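Subject: Re: [grippers] Tredside fingers vs. the stock ones, anybody tried both?
Date: 2019-08-11
List: small-arms-and-grippers

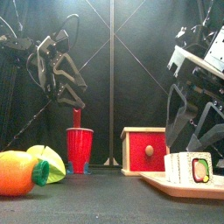 I've been running the Tredside fingers on both arms since June, so I can answer most of your questions, and I have opinions on the rest. Short version: I like them a lot for small stuff and I'd keep the stock pads around for anything tall and smooth. The long version starts with how I have things laid out, because I think it matters more than the fingers do. Two arms facing each other over a dark gray table, dark curtain behind. Play food mostly – the orange, the sushi roll on its wooden board, a citrus wedge – plus the red cup with the stick standing up in it and the little box with the red front and the round wooden knob. You can see the shape of the finger plates pretty well on both sides, all that hollowed-out angular business that comes down to a beak. That beak is the whole story, good and bad.

> We're choosing between the Tredside fingers and staying with what
> came on the grippers. Our worry is that the cutouts make them too
> bendy. Did you see any flex?

Yes, some, and after the first day I stopped caring. If you squeeze hard on something stiff, like the edge of a wooden board, the tips splay a tiny bit and then come back. On soft or hollow things I can't see it at all. What I did see was the mounting screws backing out. They're small and they do not like vibration. I went through a stretch where the left gripper got sloppier every afternoon and I blamed the controller for it (sorry, controller). A dab of the weak threadlocker on each one and it's been fine since. Don't use the strong stuff or you'll never get the plates off again. Ask me how I know!

> Also, how do they do on thin things? We have a lot of sticks, pens,
> straws.

This is where they shine. I ran the same set of picks with both kinds of fingers, 1,312 tries all told, and the stick out of the cup was the task where the gap was biggest. With the stock pads I got it 71 percent of the time on the first close. With the Tredsides I basically quit writing down the misses, there were so few on a good day. Coming in from straight overhead works best. If you come in at a slant, one tip touches first and pushes the stick over to the rim, and then you're chasing it around the cup like a noodle.

The fruit is a different animal. The orange is shiny and round and the tips only meet it in a couple of small spots, so if you're even a little above the middle it squirts out downward and rolls. I've fished it off the floor more than I want to admit. Going lower helps. So does slowing the close way down, and a strip of rubber tape on the inside of each plate helped more than either one. The tape wears through, mine lasts roughly 3 days of steady use, but it's cheap.

> What about the drawer? You mentioned a drawer.

Right, the box with the red front. Pulling on the knob is easy, I'd say easier than with the stock pads, since the beak can get in behind it. The trouble is that the box is light and the whole thing wants to come along for the ride. I tried holding it with one arm and pulling with the other, and that's a nice test for two arms, but it's slow and if your calibration is off by a hair the arms end up fighting each other. If all you want is to compare fingers, put some double-sided tape under the box and save yourself the grief.

> Which controller are you on?

Guledis on both arms right now. I had the Nondex on the right one for a while and it was smoother at low speed, no question. It also has that thing where the grip force setting goes back to default when you restart, and I would forget, and then I'd crush something. The sushi roll has survived all of this somehow. If you're more careful than I am, the Nondex may suit you better. I do think you want the same one on both sides. Mixing them, I kept getting a little lag between left and right that made handing things over a mess.

> And the camera? Blöndal or something cheaper?

I tried the Blöndal for a couple of weeks, on loan. Lovely picture, and the color held steady when I changed the lights, but for this kind of work I couldn't find a task where it made a difference. My problem was always the fingers covering up the thing I was trying to grab. A better camera in the same spot doesn't fix that. Moving the camera does – I got more out of an hour of shifting mine around than out of the fancy one. The dark curtain was worth doing too. Before that I had shelves back there and I was forever getting bad matches on the background.

A couple of small things you didn't ask about. Leave more slack in the gripper cable than you think you need, and run the wrist through its full turn by hand before you tie anything down. And check how far down the tips reach before you reuse any old positions! The Tredsides are longer than the stock fingers and my first run drove one straight into the tabletop. No harm done apart from a scratch and my nerves.

I have 3 spare sets of the stock pads in a drawer if you want one to compare against, just pay the postage. I can also post my spreadsheet once I've cleaned it up, the column names are a disgrace right now. What are you picking up besides pens and straws? If any of it is heavy I'd want to test that before telling you to buy anything.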